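Section 7. When a Gripper Drops, Drags or Won't Let Go

If you have come straight to this section, you are probably having a frustrating afternoon, so let us start with some comfort. Most of the trouble people have with the Telik hand-held pair comes from a small number of causes, and you can sort out nearly all of them at the table with a soft cloth and the short hex key from the lid of the case. Please do read the two cautions below before you pick up any tool, even if you have owned the set for years and feel you could do this in your sleep.

CAUTION: Switch off both grippers and unplug them before you put a fingertip between the fingers. A gripper that has stopped on a fault is still holding its last command, and when the fault clears it may finish closing. It closes faster than you can pull your hand back.

CAUTION: Never free a stuck object by prying the fingers apart with a screwdriver. The pivot pins are soft enough to bend, and a bent pin will give you a fault that comes and goes for months.

7.1 What the fault looks like

The most common complaint we hear at Ramanauskas is what our repair bench calls a "late release." You let go of the trigger, the hand tool sits exactly where you want it, and the object stays between the fingers a moment longer than it should. Then it drops, usually after you have started to move away, and it lands on something you had already put down so nicely. A close cousin is the "early drop," where the object slides out on the way to its place. Both show in the log as code 680, which only means that the finger position and the trigger position disagreed for too long. The code can't tell you which of the two happened, so do make a note of it yourself while it is fresh in your mind.

If you see code 200 instead, the gripper has lost touch with the Moveteo base unit. Go to Section 8, as nothing on these pages will help you with that one.

7.2 First checks

1. Support the object with your free hand or lower it onto something soft. Keep your fingers clear of the linkage while you do this.

2. Switch off the gripper with the fault, then the other one. The order matters here: if you shut down the good one first, the log may blame the wrong side.

3. Unplug both cables at the grip end. Pull on the plug and never on the cable, however tempting it is.

4. Look at the pads on the inner faces of the fingers. They should be flat, with no lifted corners and no shine. A shiny pad has picked up oil from hands or from packaging, and it is the usual reason for an early drop.

5. Wipe each pad with a cloth dampened with plain water, then let it dry in the open air. Don't use alcohol or window cleaner on the pads. We know many people do, and we know it seems to work wonderfully the first time, but the pads harden afterward and you will be ordering new ones before long.

6. Press lightly on the edge of each pad. If it creeps under your fingertip, the adhesive has gone and the pad needs replacing (see 7.5).

7.3 Checking the linkage

7. Hold the gripper with the fingers pointing up and move them gently by hand through their full travel. You should feel an even, slightly heavy motion. A gritty spot usually means lint. Anyone who works with towels, felt or fleece should look for it every week.

8. Pick out any lint with a wooden toothpick. Compressed air tends to drive it further in, so please leave the can on the shelf.

9. Look at the heads of the pivot pins from the side. Each one should sit level with its neighbor. A pin standing proud can be turned back in with the hex key, a quarter turn at a time, until the arm just stops rattling.

Note: If you tighten a pin and the finger no longer falls under its own weight, you have gone too far. Back it off a little and try again. It takes a light touch, and everyone overdoes it once.

7.4 The shared-box test

Once the checks are done, it is worth trying the pair on a real job before you go back to work. We like packing a gift box for this test, with both grippers sharing the space, because late releases show up much more readily when the two have to take turns. Choose things that can stand a knock. Leave glass and anything you are fond of out of it until you have had a clean run.

10. Plug in both cables and switch on the right gripper, then the left. Wait for the steady tone from the base unit.

11. Set an open box on a surface that won't slide. Put an object or two inside so that there is something to avoid.

12. Pick up a light block with one gripper and bring it in over the lining. Hold the other gripper back at the near edge of the box with its fingers closed.
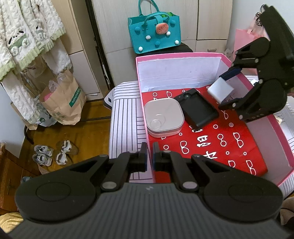 13. Lower the block until it touches, pause, and let the trigger out slowly. The block should stay where it is as the fingers open. If it rides up with one finger, that pad is still sticky and you should go back to step 5.

14. Draw the first gripper fully out before you bring in the second. If the two housings knock together, stop and start the run over, as a knock can set off code 680 all by itself and send you hunting for a fault you don't have.

15. Repeat the test with the grippers swapped. A fault that moves with the gripper is in the gripper. A fault that stays on the same side of the box is more likely to be in the cable or the socket, so try the spare cable next.

CAUTION: If a gripper closes without the trigger being touched, end the test right there. Unplug it, put a piece of tape over the socket so that it isn't picked up by someone else, and send it to us. Please don't try it one more time to be sure.

7.5 Replacing the pads

Pads come in packs of 2 under part number 2482. Always change both pads on a gripper together, even if one looks perfectly good, as a new pad is thicker than a worn one and the object will sit crooked between them.

16. Warm the old pad between your finger and thumb, with the gripper unplugged, and peel it from the tip downward.

17. Rub away any leftover adhesive with a dry cloth.

18. Line the new pad up with the top of the finger and press it down firmly from the middle outward. Leave the gripper open overnight.

19. Run the finger calibration in Section 4 the next morning. Skipping it is the surest way we know to see code 680 again by lunchtime.

If the fault returns after all this, copy the log from the base unit before you switch anything off, and send it along with the gripper to the Rurkska service desk. Tell us what you were holding when it happened and whether it dropped early or late. Pack the gripper with its fingers open and a folded cloth between them.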